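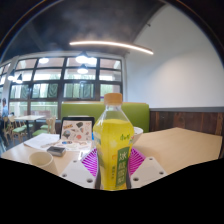 Rock sugar and pear, the yellow one with the green label. By the booth, above the pale table.

In defence of the sweet drink with dinner

August 13, 2023
By Shahla Ansari

I am going to say it quickly before I lose my nerve. I like a bottle of something sweet with my noodles. Not wine, not tap water with a sad slice of lemon. A plastic bottle with a screw cap, plonked on the table next to the bowls.

My current favourite is rock sugar and pear. 冰糖雪梨, it says down the side, if you're looking for it in the fridge by the till. Bright yellow. Tastes like the syrup out of a tin of pears with a lot of water in it, and I mean that as praise. My aunt used to stew the real thing every winter when we had coughs, pears and lumps of sugar in a pan for hours, and the bottle isn't that. Doesn't need to be.

What set me off was a supper at Heydari last month, the smart new place where the old carpet shop was. Asked what soft drinks they had. Was handed a separate menu. A whole seperate menu! Something called a Linutari spritz, no alcohol, with smoke in it. Eleven pounds. I had the water.

Compare Zotitz, round the corner from me, which is booths and paper cups and a telly nobody watches. You get up, you open the fridge, you take your bottle. £2. They add it to the bill at the end and trust you to own up if you had another. I always own up. Mostly.

I know the arguments. Sugar, yes. I'm not giving it to a toddler and I'm not having it at breakfast. One bottle, shared between us, once a week or so. There is more sugar in the pudding at Heydari and they bring that with a little spoon and a speech.

Then the snob argument, that sweet drinks kill the food. Whose food? Chilli oil and vinegar can look after themselves. A mouthful of cold pear after a mouthful of hot broth is one of the best things I know. Beer does the job too but I drive home. People who say water is the only proper thing have never had the number 19 at Zotitz, extra hot, water just moves it round your mouth.

And plastic. Fair. I haven't got a good answer to that one. I take mine home and rinse it for the recycling, which I realise is not saving any whales. If somebody sold it in glass with a deposit I'd carry the empties back gladly, my gran did it with lemonade for 30 years.

What I really object to is the tidying up of it all. Every place that gets done up loses the fridge first. Rikent went that way in the spring. Lovely lamps now. Nice benches. No fridge, no bottles, a jug of cucumber water on the side as if we'd come for a facial. The noodles are the same noodles, I'll give them that, but you sit up straighter and you talk less and you leave sooner. A bottle on the table makes people stay put, I find. Somebody always tops somebody else up, an argument starts over the last inch.

So leave us the fridge, please. Charge me a bit more if the rent's gone up, I won't moan. Well I will, but I'll pay. Zotitz are talking about new seats in September and I've already asked at the counter, twice, wether the fridge is staying. They said probably.

Get our weekly food email. Enter your address to sign up. You can unsubscribe at any time.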